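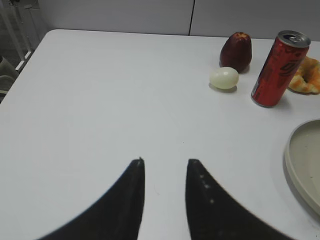

Lionel Joly argued at the October review that portions should be weighed on the plate, with the tare subtracted afterward. The course does not follow this. Weigh the empty plate first, then each food separately.

Unit 3: Cold breakfast, portion records

Items: apple, hard-boiled egg (peeled), croissant, one canned drink.

Record the egg without shell. Record the apple whole, then weigh the core after eating and subtract. Croissant crumbs left on the plate count as waste.

Plate check: reference 300 g, scale reading 298 g. Enter the reading, not the reference. Differences over 9 g: rezero and repeat.

Drinks are entered by volume from the label. See Kozma, sheet 3.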